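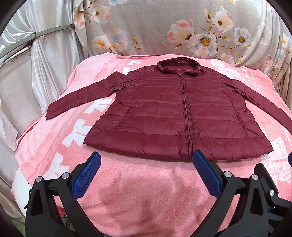

How do you know when the pads on a two-jaw gripper need changing?

Close the jaws on a strip of thin nylon and pull it along the line of the pads with a spring balance. If the reading has dropped below the value written down when the pads were new, by more than the margin set for that tool, change both pads together. Looking at the surface is not enough, as a pad can keep its pattern and still be glazed.

New service routine for hand-held grippers at Brorley

Drirkel has changed the way it sets up and services the hand-held grippers at its clothing handling workshop in Brorley. The new routine came into use in October and covers the jaws, the pads, the linkage and the camera mount. It replaces a weekly wipe-down and a yearly strip.

The tools are black two-jaw units made by Vanhove. An operator holds one in the hand, opens and closes it on a garment, and the recorded motion is later used to program the fixed arm in the folding cell. The jaws carry blue rubber pads with a fine crosshatched grip surface, held in frames fastened with round-headed screws. The pads in the new routine are supplied by Trostetti.

Work at present is on padded outerwear. A maroon quilted puffer jacket is laid face-up on a pink fleece blanket, zipped closed from hem to collar, and the open jaws are brought in at the bottom hem close to the zip. The shell is glossy and the hem band is smooth, so a worn pad shows itself sooner on a jacket of this sort than on a cotton shirt or a towel.

The workshop started looking at its service intervals after a run of poor recordings in which the fabric crept out of the jaws during a lift. The first thought was that the operators were closing too gently. Yasaman Azimi, the maintenance engineer at Brorley, swapped the pads on one tool and left everything else alone, and the creep stopped. The old pads had been in use for 136 hours. Under a lens, the raised pattern was still there along most of the length, but the top faces had gone shiny and fibre was packed into the grooves near the tips.

"We were cleaning them, but with a dry cloth," Azimi said. "A dry cloth takes off what is sitting on top. It pushes the rest further in."

Cleaning is now done at the end of every shift with a soft nylon brush, worked along one diagonal of the pattern and then the other. The pad is then wiped with a lint-free cloth dampened with water and a small amount of neutral soap, wiped again with clean water, and left open to the air overnight. Solvent wipes have been taken off the bench. One set of pads cleaned with alcohol had hardened at the edges and begun to lift from the backing.

Fleece is the main source of loose fibre. The workshop keeps its fleece underlay all the same, on the grounds that customers' garments will not arrive on a clean steel table, and a soft surface with some give lets the lower edge of the jaw get beneath a hem. The underlay is brushed before each session and stray pile is lifted with a roller. Loose threads on the garment are left where they are unless they could wrap round a pivot.

Setting the jaws

Most of the new routine is about jaw alignment. Each tool is clamped upside down in a bench fixture with the linkage free. The jaws are closed by hand on a sheet of pressure film and the mark is read for evenness. A mark that is heavy at the tips and faint at the heel means the jaws are toeing in. A mark on one side only usually means a pad has been seated on a crumb of old adhesive.

Correction is made at the pad frame. The screws at the base of the pad are slackened by a quarter turn, the jaw is closed on a flat steel gauge 2 mm thick, and the screws are nipped up in turn while the gauge is held. The gauge is taken out, the film test is repeated, and only then are the screws brought to their final torque. Azimi's instruction sheet puts this at 53 newton centimetres, set with a preset driver kept for the job. The previous sheet said "firm".

Too high a torque had been the more common fault. Three frames in the store had cracked through the boss behind the screw, and a fourth was bowed enough that its pad would not sit flat. Thread lock is used sparingly and in the low-strength grade. Any screw that has been out more than once is thrown away.

The linkage gets a dry film lubricant on the pivots and nothing else. Oil had been tried and had reached the pads within a week, after which the pads had to be scrapped. Play is checked by holding one jaw still and rocking the other with a fingertip. If movement can be felt at the tip, the pivot bushes are changed as a set. Azimi said a full set of bushes takes her 11 minutes to fit, most of it spent getting the circlips off without losing them.

Camera and jaw position

The camera on each tool looks forward over the jaws, and the recordings are useful only if the jaws stay where the software expects them in the view. The mount had been adjusted by eye. It is now set against a printed card held in the jaws, with the pad tips lined up to two marks on the screen. The lens cover is cleaned before this step and not after it, since pressing on the cover can shift the mount.

Once the mount has been set, the jaws are run from fully open to fully closed and back, and the recorded opening is compared with a set of slip gauges. An error at the closed end is corrected in software as a zero offset. An error that grows towards the open end is treated as a mechanical fault and the tool goes back to the bench.

Amirhossein Rostami carries out most of the recording sessions and was asked to try the first tool serviced under the new sheet. He reported that the closing effort was lower than he was used to and that he had to learn not to over-close on padded fabric. On a quilted body panel, he said, the jaw can take hold of the outer shell and a fold of filling together, and the recording then shows an opening that is right for neither. He prefers to start at the hem band and work inwards.

"If the tips are level, I can slide under the hem without pushing the whole jacket away from me," Rostami said. "With one tip high, you chase it across the blanket."

Zips are treated with some care. The routine asks for a pad inspection after any grip that has closed directly over zip teeth, and a note in the log if the surface is nicked. A nick at the tip is enough to fail the pad. Further back along the jaw it may be left, provided the pull test is passed.

Spares and records

Each tool now has its own card, kept with it in the case. The card holds the pad batch, the pull test reading when new, the latest reading, the zero offset and the initials of whoever last had the screws out. Pads are no longer moved from one tool to another. They are fitted in pairs from the same batch, and a pair that has been separated is not used for recording work.

New pads are left in the workshop for a day before fitting, out of the bag and lying flat. They are then bedded in by closing the jaws on a folded piece of cotton drill, wiped, and given their first pull test. That first reading becomes the reference for the life of the pair.

Drirkel has not fixed a pad life in hours. The workshop considered doing so, but readings taken so far differ a good deal between tools used on knitwear and tools used on coated fabrics, and the pull test is quick enough to be done at the start of each shift. A tool that fails is tagged and swapped from the spares case, and the session carries on with the second tool once its opening has been checked against the gauges.

The same pads are fitted to the fixed arm in the folding cell, where they are changed on the same test. The arm closes with a constant force, so its pads wear more evenly, and the film marks from it have needed no correction since the routine began. Its bushes are a different part and are covered by a separate sheet, which Azimi is now rewriting.

Copies of the bench sheet are held in the Brorley workshop beside the fixture. Vanhove has been sent the drawings of the cracked frames.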